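Kitent Magnetic Screwdriver Kit: one winter of evenings later

I bought the Kitent kit on the recommendation of my neighbor Natália Lukáč, who had borrowed one from her brother and didn't want to give it back. I've been fixing up old desktop computers for a few years now, mostly for family and for the reading room at our branch library in Trundton, and I'd been getting by with whatever was rolling around in the kitchen drawer. So I was a bit overdue for proper tools, and I've had these long enough to have feelings about them.

What's in the case

A handle, an extension shaft, a fold-out tray of bits, tweezers, two plastic pry tools, and a little magnetic mat that you can write on with the pen they include. The case closes with a good firm click and I love it. The bits sit snugly without being stuck, so you don't have to dig at them with a fingernail (my old set, a Pleltik, was terrible for that, and I have the chipped nails to prove it!).

The desktops are the place where the extension shaft earns its keep. You're forever reaching down past a bracket to some screw at the bottom of a metal chassis, and a stubby driver just won't get you there.

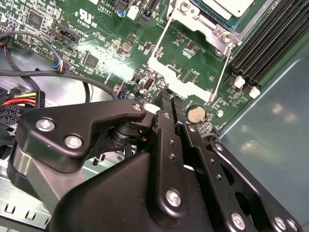
How the handle feels

Lovely, mostly. It's slim, with a cap on the end that spins freely under your palm, and I can work with it for a whole evening before my wrist complains. My hands are on the small side, though. Vojtěch Matoušek, whose hands are like dinner plates, tried it at my table in May and said it felt like holding a pencil, and he went back to his own chunky Ševčík driver after one screw. If you have big hands I'd try to hold one before buying.

The magnet is strong enough to carry a case screw straight out of its hole and over to the mat. It does let go of the longer ones if you knock it on the way, and I've spent more time than I'd like shaking a case gently over a towel. Black screws are the worst for this. I now keep a flashlight within reach and put the case on its side before I start, which I should have been doing all along.

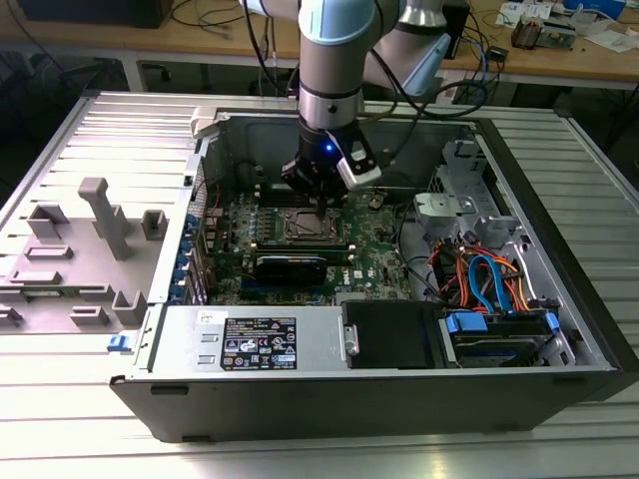
The mat has turned out to be my favorite part of the kit, which surprised me, as I nearly left it in the wrapper. I draw a rough outline of the computer on it and put each screw down where it came from. When the phone rings or supper is ready, I can walk away and come back after eating and still know which screw is which. The ink wipes off with a dry cloth if you do it the same night. Leave it a week and you'll need a drop of rubbing alcohol and some patience.

What I don't like

The tweezers are poor. The tips don't quite meet, and mine bent a little the first time I used them on a stubborn jumper. The pry tools are soft as well, and one already has a bite out of it. I'd happily have paid the same for the kit with neither of them in it. There's also no hex bit in the larger size, so I still have to go rummaging in the drawer for that one. 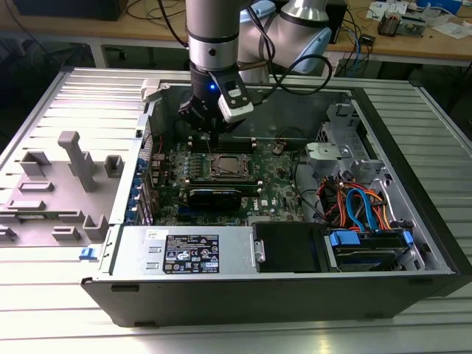 I did write to the company about the tweezers, and a very kind person named Iveta Charvát answered that same afternoon and mailed me a new pair. They're no better than the first, but it was a nice note and she'd tucked a spare bit in the envelope - so I can't be too cross.

Would I buy it again? Yes, and I've already given one to my niece Hedvika, who is taking apart an old radio with it as I type. Get yourself some decent tweezers separately and you'll be very comfortable.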